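Talk notes: picking floating objects with two arms
Posted 22 December 2019 by the Rakena project 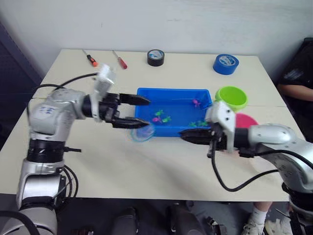 A reviewer at Gadance asked whether 800 demonstrations were enough for objects that drift. We went up to 2,726.

Slide 2. Task: toy fish, thin layer of water, both arms. Say why the fish move when a finger touches the water.

Slide 3. Close slowly. Fast closing pushed the fish away.

Pause for questions.

Comments

Godard: Did you try deeper water?

Skindeck: Slides please.

Contact | © Rakena | Back to top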